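Esik Community House, games and coffee room
Progress report to the Workau small grants fund
4 Jul 2019

Hello again from the games room! I know the form asks for "outputs against plan," and I'll get to those, but let me start with the part I'm happiest about, which is that people are staying. Last year they'd drink a coffee standing up and leave. Now they sit down, somebody opens a box, and we're still stacking chairs well past closing time.

The money first. Of the $620 you gave us for the first half of the project, $205 went to game supplies (blocks, chips, cards, two folding score boards and a lot of zip bags). Most of the rest went on the tabletops and on having them delivered and carried up, and that cost more than I'd put in the budget. The old tops were so scratched that cards caught on them. I got the new ones through Ursu, who had the marbled pattern in stock in gray and white, and I'm very glad I didn't go for the plain white I'd first written down. Crumbs and coffee rings don't jump out at you, and the bright pieces do.

Mugs came out of our own kitchen money, so you won't find them in the receipts. I wanted ones with a bit of weight to them, and we've only lost 2 so far, both in the sink.

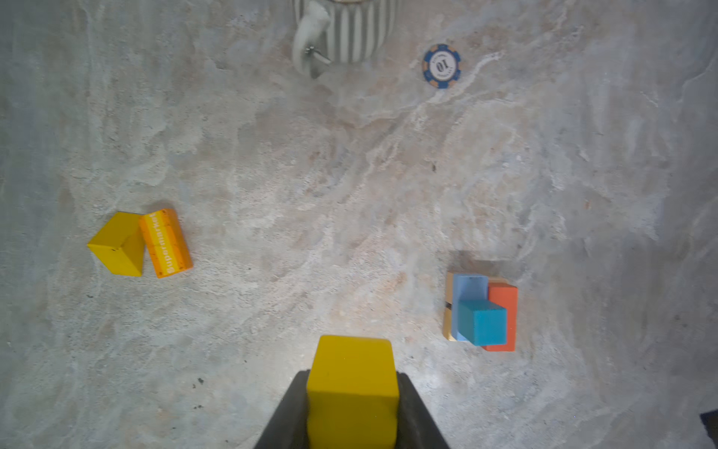
Yellow block, a "10" chip and one of the striped mugs on the marbled surface.

We have 54 regulars signed up on the sheet by the door, up from a pretty sad list in November. It's a real mix: retired folks, parents waiting out swim practice, a few teenagers who say they only come for the heating and then won't leave the table. The block games go best with the mixed groups, as you can explain the rules in a minute and it doesn't matter what language you do it in. The chips are used for keeping score and nothing else. There's no money on the tables, and it says so on the wall. I had a couple of calls about that early on, so I'm mentioning it before you get one too!

Now the things that are behind. The storage shelf isn't up. Clukora quoted us for one with doors, the price went up between the quote and the order, and I didn't want to sign without checking with you. For now the boxes live under the coat rack, and pieces wander. I find blocks in the cutlery drawer and chips in the plant pots, and every few weeks I tip everything out and sort it again. A proper shelf would save me that.

The evening session for beginners hasn't started either. The room was double-booked through the spring and I didn't push hard enough to get it moved. We have a slot for the fall now, in writing.

What I'd like from you is a yes or no on the shelf. I can send the new quote along with a cheaper one without doors, which I'd be fine with. Receipts for everything else are in the envelope, in date order except for the delivery one, which I found in my coat and stuck on the back.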